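Lulenton support tracker
Ticket: Skill points missing after respec at the Dasel shrine
Status: Open
Reported by: Apostolos Kouris
Opened: July 8, 2023

Playing a level 30 Warden on PC. I used the Dasel shrine to reset my skills, paid the 2,000 gold and got back all my points except four. The skill tree shows them as spent, but no node is lit. Logging out and back in made no difference. Verifying the game files found nothing wrong.

Steps:
Learn Frost Ward to rank 4.
Equip the Bonsu ring (+2 to Frost Ward).
Reset at the shrine with the ring still on.
Open the skill tree. 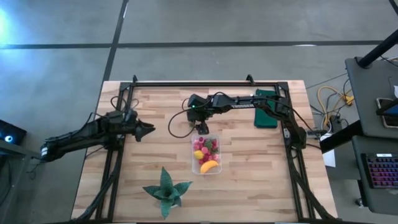
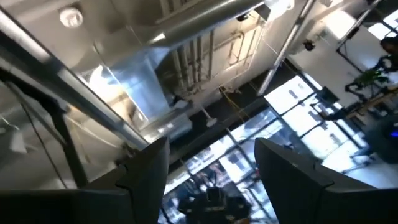

Tried it again on a second character with the ring in the stash and the points all came back. So the ring looks like the trigger. My main is still short, and I can't afford another reset.

Reply from Shuzhen Cai, player support
Thanks, I can reproduce this on the current build. The shrine takes the boosted rank when it works out the refund, fails the check and skips the skill altogether. It was reported once in May with the Hunon amulet and closed as fixed, so I have linked the two tickets.

Please take off anything that adds skill ranks before using the shrine. Don't delete the character. I have asked for your points and gold to be restored by hand.

Reply from Apostolos Kouris
Gold has arrived. Points still missing after a restart.

Reply from Shuzhen Cai
Points are a separate request and it is still in the queue. Leaving this open until it goes through.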